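Zukport opens its hand-held teaching program to small packing shops

CINADTON, June 8, 2025 - Hi, I'm Úna Geraghty, I started Zukport, and I'm writing this one myself because I've been itching to share it since February. Starting today, any packing or fulfillment shop can sign up for Pyo, our program for teaching a robot arm a job by doing the job yourself with a gripper in your hand. No code, no teach pendant, no week of waiting for an integrator to call you back!

The way it works is pretty simple. We send you a kit of 15 hand-held grippers, your own people use them to pick, turn and pack your own goods, and the recordings come back to us in Flulthorpe, where we train the arm's controller on them. The fingers on the hand-held tool match the fingers on the arm, so a grip that works for your packer is one the arm can make too. (We tried it with mismatched fingers early on. I don't recommend it.)

Our Flulthorpe crew recorded 602 demonstrations for the first release, nearly all of them ordinary packing work: flat things, shiny things, things that share a table with bags and plastic trays. I love this part of the job and still take a turn at it whenever they let me. You get picky about your own hands very quickly, and you start to notice that you always come at a box from the same side, which is a bad habit when you're trying to teach something.

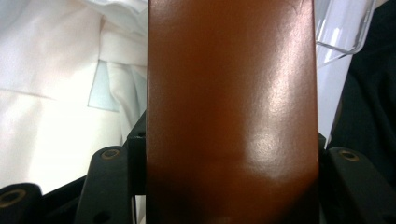

Why not just drive the robot by remote control?

We do that too, and it's the right choice when the arm has to work somewhere a person can't comfortably stand or reach. For everyday packing, though, a gripper in the hand is quicker to learn and you feel the weight of the item as you lift it. Most of our customers will start by hand and then use remote control to fix the few moves the arm keeps getting wrong, and Pyo takes both kinds of recording in the same project.

Glossy surfaces got a lot of our attention this spring. A bright reflection moves when the camera moves, and our earlier controller would sometimes chase the shine and miss the edge. So we went back and recorded more of that kind of handling under different lamps and from more angles, and the new release is trained on all of it. Crinkly packaging got the same treatment, and I'm still not completely happy with it, so expect an update there!

Signing up gets you the grippers, a training session for your crew (plan on 60 minutes, and please bring the stuff you really pack, including the annoying stuff) and 70 hours of recording time on our servers. You can keep going after that on a monthly plan. Your recordings stay yours, and we don't mix them into anyone else's project unless you tell us in writing that we can.

We'll be running open demo days at our Cinadton shop all summer, and you're welcome to pick up a gripper and have a go, even if you're only curious. Bring a product along and we'll record it with you while you're in.

Press contact: Úna Geraghty, Zukport, Cinadton. Interviews, shop visits and loaner kits for reviewers can all be arranged through me.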